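FOR IMMEDIATE RELEASE
17/04/2025

Clidix Publishes Results of Hand-Held Gripper Comparison

Viklund and Alard jaw designs tested on household objects at the company's Prornton site

PRORNTON — Clidix today published the results of a side-by-side comparison of two hand-held gripper designs, the Viklund and the Alard. Both are intended for recording manual tasks that are later used to train robot arms.

The trial began in March and covered 204 recorded sessions. Operators worked through 22 household tasks with each design, among them lifting a kettle from its base, moving small boxes and clearing a table. Each task was scored on completion, on grip slips and on how well the position of the hand could be recovered from the recording.

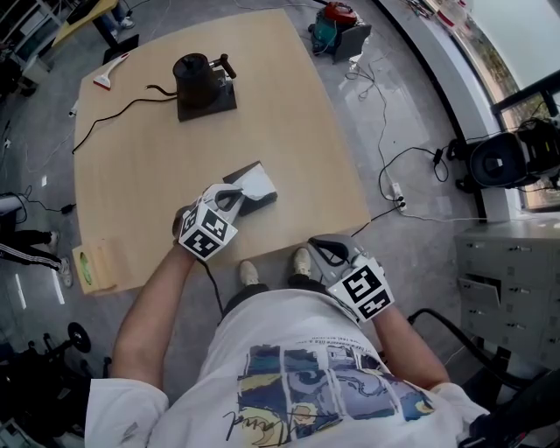 Position tracking produced the widest gap between the two designs. Clidix compared printed marker patterns with a tracking method that relies on onboard motion sensors alone. With a marker cube on each gripper, the patterns face several directions, and a camera on a tripod to the right of the work area can supply a second view when the operator's own view is blocked. Sessions recorded with markers needed fewer manual corrections under both jaw designs.

The Viklund jaw performed better on thin handles and flat edges. The Alard jaw held round objects more securely, but operators reported more strain in the wrist after sessions longer than 50 minutes. Clidix has shortened the standard session as a result and now schedules a break between task sets.

The company will use the Viklund jaw for its next round of recording and will continue to test the Alard jaw on heavier items. A revised Alard strap — lighter and easier to adjust with one hand — is due for trial within 6 months.

The full report, including the task list and scoring sheets, is available on request from the Clidix press office.

About Clidix
Clidix develops and evaluates tools for robot training and operates a test facility in Prornton.

Media contact
Clidix Press Office, Prornton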